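Home | News | Events | Archive | Contact

Last updated: August

August — by the newsletter desk

Open day at Lerkberg: hand-held gripper data collection

Inisex opened its Lerkberg site to members for an afternoon of demonstrations, starting at 2 p.m. The subject was the hand-held gripper program run jointly with Makowska. An operator carries the gripper by hand, performs a short household or desk task, and the wrist-side fisheye camera records it. No arm is needed at this stage.

The collection target for the first phase is 3,000 episodes. At the time of the visit 1,665 had been recorded and 1,529 had passed review. Most of the talk dealt with small objects on cluttered desks, where a smooth rounded shell gives the fingers little flat surface to close on. 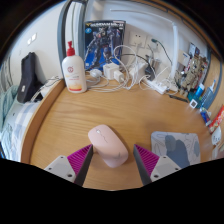 Ribbed gripper fingers on either side of a computer mouse, desk task.

Visitors asked about finger wear. Inisex replaces the contact strips every 1,000 episodes and logs the change — earlier sets were run longer and the grip data drifted. Replay on a fixed arm, using the Pitudard controller, was shown on slides only. A live replay session is planned for the next visit, and places will be listed on the events page.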